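Toothbrush packaging

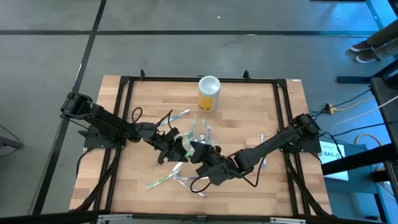 Toothbrush packaging is the outer covering in which a manual toothbrush is stored, transported and sold. It protects the head from dust and handling, keeps the bristles in shape, and carries the information a buyer needs, such as the firmness of the bristles. The main forms in use are the sealed wrapper, the blister card, the carton and the rigid tube.

Forms

The sealed wrapper is a sleeve of thin film closed at both ends. It is the lightest form and is common where brushes are handed out singly, as in hotels, hospitals, hostels and school dental programmes. Clear film allows the colour of the handle and head to be seen without opening the pack. Wrapped brushes do not stack well. They slide over one another when placed on a flat surface and are usually kept in a box, tray or upright container.

The blister card consists of a moulded clear shell fixed to a printed backing. It can be hung from a hook and gives the maker a large area for printing. Multiple packs often use one card with a separate hollow for each brush, and packs of four are widely sold.

The carton is a folded box of paperboard, sometimes with a window cut in the front. Cartons without a window rely on a printed mark or coloured end flap to show which brush is inside. The Hevura range, sold mainly through pharmacies, adopted a windowless carton with the colour of the handle printed on the flap.

The rigid tube is a reusable case with a cap, intended chiefly for travel. Most tubes have a small opening to let moisture escape after the brush has been used.

Colour and identification

Handles and heads are made in several colours so that members of a household can tell their brushes apart. Blue and green are long-established choices. In shared accommodation colour alone is often not enough, and the wrapper may be marked with a name or room number before it is given out. The mark is lost when the wrapper is thrown away, and some institutions therefore write on the handle as well.

In her survey of residential homes in the Gisby district, Cadi Craddock recorded that 26 of the 30 homes visited kept their spare brushes in the original wrapping until the day of issue. The remaining homes unwrapped them in advance and stored them loose in drawers, a practice the survey advised against.

Bulk supply

Brushes for institutions are normally delivered in an outer case holding inner boxes of wrapped brushes. The supplier Achari packs eight brushes to an inner box, with all the heads facing the same way. Kikero uses a mixed box in which alternate brushes are reversed, which saves space but makes the contents slower to check.

Repacking is done by hand in many small stores. The brushes are tipped on to a clean table, sorted by colour or firmness, and inspected for split seams. Any brush with an open wrapper is set aside and is not issued.

Materials and disposal

Wrappers and blister shells are usually made of plastic, and the two are not always accepted by the same collection services. Blister cards present a particular difficulty, as the shell must be pulled away from the backing before either part can be recycled. Shiuli Bandara, in a guide for school stores, recommended collecting empty wrappers in a lidded container beside the sorting table and emptying it each Tuesday.

Paper wrappers are also produced. They hide the brush from view and tear more easily than film when damp.

See also: Toothbrush holder; Travel case; Blister pack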